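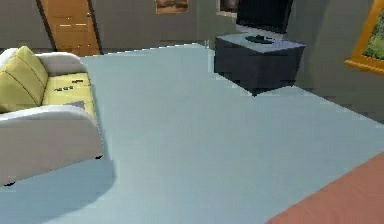

School districts should decline free lesson kits supplied by the industries those lessons describe. The Bedano kit on quarry work, now used in 34 elementary classrooms, gives 22 pages to jobs and products and a single paragraph to groundwater.

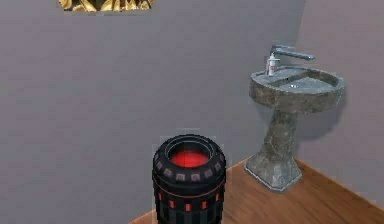
Teachers are not at fault. A unit that arrives complete, with worksheets and an answer key, is hard to refuse when the science budget is spent by October. The remedy is public review - open to parents and completed before adoption - and a modest fund for independent materials. The Prerach district set aside 10 dollars per student for this purpose.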